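Coffee cell (two-arm capsule bench)

From the Skasbridge shop wiki, in the section on benches and cells
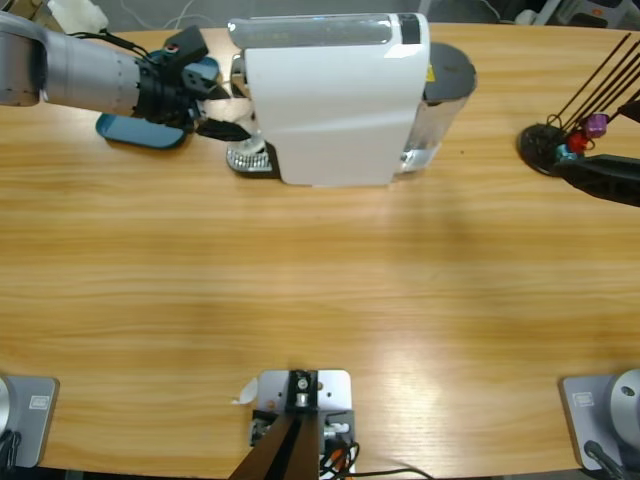
What it is

The coffee cell is the bench with two arms and a capsule machine on it. The left arm handles the cup and works at the drip tray, and the right arm takes capsules off the rack. People on the floor call it Sarnero, which was the name of the first control program, and the name stuck to the whole bench (I still say "Sarnero is down" when I mean a cable came out). I've looked after it since December, so most of what's in this article is what I've learned by having my sleeves rolled up next to it. Eftychia Kalogeropoulos wrote the original setup notes and I've kept her numbers wherever they still hold.

Layout

Both arms sit on flat grey base plates at the near edge of the wooden table, one in each corner, with a silver mounting plate between them for the post. The coffee machine goes at the far edge, a little left of center, with its dispensing head and drip tray facing the left arm. The capsule rack goes far right. Leave the middle of the table alone! It's tempting to park a screwdriver there, and I have, and the left arm found it.

The blue trays live on the left, behind and under the left arm. If you move them to clean, put them back before you home anything, or at least before you run the cup routine.

Setting the machine position

This is the job that eats the most time, so I'd do it first while you still have patience. The program thinks of everything in terms of the drip tray, so if the machine has crept (they do creep, somebody always leans on it filling the tank) every other taught point is off by the same amount.

Set the side panel 300 mm from the front of the mounting plate, using the long steel rule in the Hurnwood drawer. Check both ends of the panel. Then bring the left gripper up to the tray at slow speed with a cup in the fingers and stop just over the grate. You want the cup over the slots and under the head, with the lower finger close to the tray but not riding on it. If the finger scrapes, raise the point 2 mm and try again. Save it as point 56, and please don't save it as a new point, we have enough of those.

Fill the water tank before you do any of this. A full tank makes the machine heavier and a lot less likely to slide while you're fussing with it.

Setting the rack

The rack has a heavy-looking round base and thin rods, and the rods are the part to worry about. They bend if a finger comes in too high, and a bent rod doesn't look bent until the arm misses it. I roll the rack between my palms and watch the tops. If they wobble, Senan Lenihan has a way of straightening them that he'll happily show you (bring ten minutes).

Teach the pick with the long lower finger coming in just under the capsule. Point 87 is the approach, and it needs to be low. Capsule color makes no difference to the arm, though I like to teach with a red one, mostly so I can see what I'm doing from the keyboard.

Cables

Most faults on this bench are cables. The bundle on the left arm arches over the top link to the wrist, and that arch needs slack in it, enough that you can lift it with one finger when the arm is stretched out. Too tight and it tugs the connector at full reach. Too loose and it flops into the gripper, and then you get a very confusing afternoon.

Down at the front, around the post clamps, the wiring is a tangle of black and orange. I've started tidying it twice. Trace any wire by hand from end to end before you unplug it.

Weekly care

Wipe the gripper fingers with a damp cloth, then a dry one. Coffee residue gets sticky and cups start hanging on when the fingers open. Empty the drip tray and rinse the grate. Snug the clamp screw on the post, gently. Check the bolts on the bracket with the Stergiou driver set and put the set back where it came from.

Known problems

Cup tips on release: point 56 is too high, or the fingers are dirty. Try the cloth first.

Right arm closes on air: look at the rods, then point 87, in that order.

Camera view shifted after a bump: reseat the module on the wrist and redo the machine position.

Last checked Thu 28 August. The spare finger list still needs updating.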